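Buy the second arm first

Opinion, February 2021

Every year the same thing happens to small workshops that decide to try robots. They get a sum of money, they fall in love with one very good arm, and they spend the lot on it. I did exactly this at Skombridge, and I'd like to talk you out of it, because there is so much more fun to be had with the same money!

My case is simple. Two modest arms on one table will teach you more than a single grand one. With a pair you find out about reach, about timing, about who gives way to whom, and those are the things that will decide whether your real job (packing, sorting, whatever it is) can be done at all. When we planned the Mekimari bench we wrote "2 arms" at the top of the sheet and made everything else fit underneath.

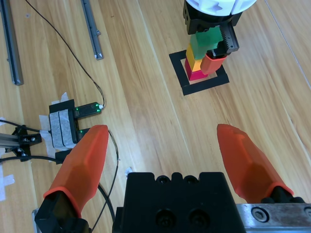 The next line on the sheet should be fingers. Coloured ones if you can get them, and plenty of spares. They are the part that touches the work and the part you will want to change most often, and yet on the first Kazmi budget they didn't appear at all. We had to go back and ask for £978 to cover fingers, cables and brackets, which was a bit embarrassing for a plan that had been through 7 drafts.

Then there is the table. Please don't buy a special one. An ordinary wooden top, a roll of black tape for marking out where things should go and a few toy-sized blocks will keep you busy for months, and you can change your mind in a minute. I know people who wince at tape. I love the stuff. It means the layout still belongs to whoever is working there.

I'll admit the other side has a point about support. One supplier and one big machine does mean one phone number, and at Zekmont that mattered more than anything I've said so far. If your arm has to run all day by June, listen to them. If you are still learning what you want, get the pair, and leave a bit in the pot for the cables.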